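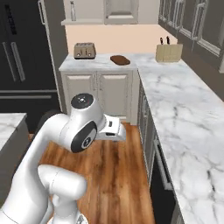
Cloderon (kitchen reshuffling method)

Cloderon is a way of training robot arms in made-up kitchens, where the room gets shuffled every time the arm has a go. I've been keeping this page since July, when the older entry on the wiki was split up, and I've tried to write it so that you don't need a maths degree to follow along. If I've got something wrong, do shout on the talk page!

Background

The method was worked out by Suqin Cheng and Gianni Sorrentino at the Clukotbridge lab. They had an arm controller called Onyeka that did lovely work in one simulated kitchen and fell to bits in the next. Change the worktop or swap the toaster for a wider one, and it would reach for the spot where the old lever used to be. I remember seeing the early plots and thinking they looked like two different robots. Cheng's hunch was that Onyeka had learnt the room by heart and was barely using its cameras at all.

How it works

You start with a task written as a short sentence, such as "push down the toaster lever" or "open the drawer". Cloderon then builds a kitchen to go with it. It picks a floor plan, cupboard styles, wall colours and worktops, drops in the appliances, and puts the arm's base somewhere on the floor. A quick check throws out any layout where the target can't be reached (an early version skipped this, and a fair few arms ended up facing the wrong side of an island with nothing they could do about it).

After that comes the part I like best. Most shuffling methods pick everything at random, so you get heaps of easy rooms. Cloderon keeps a running score of which features go with failed tries and leans towards those when it builds the next batch. If the controller keeps missing appliances that are turned at an angle, it gets more of them. The leaning is kept gentle, though - push it too hard and the arm forgets how to do the plain ones.
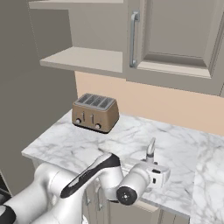
Simulated arm near a four-slot toaster on a marble worktop.

Results

The main test used 18 kitchens that were held back from training, with the same set of tasks in each. Onyeka was trained on around 4,000 practice runs, first with plain random shuffling and then again from scratch with Cloderon. The second version did better on lever and knob tasks, and a little better on drawers. On picking up flat things there was no real gain, which surprised the authors and, I'll admit, me as well. Sorrentino puts it down to the gripper fingers and thinks no amount of room shuffling will fix it.

Known problems

The scoring step is slow, and it needs 2 full passes before it says anything useful. It also treats features one at a time, so it can't spot that a glossy surface only matters under bright light. A follow-up called Andico tries to score them in pairs. I've had a play with it and the set-up is fiddly, but the write-up is clear enough.

There's also the big question of real kitchens. So far everything on this page has been done in simulation, so please don't add claims about real arms without a source.

See also

Andico
Onyeka (controller)
Room shuffling in simulation

Page last checked Wednesday, September 16, 2026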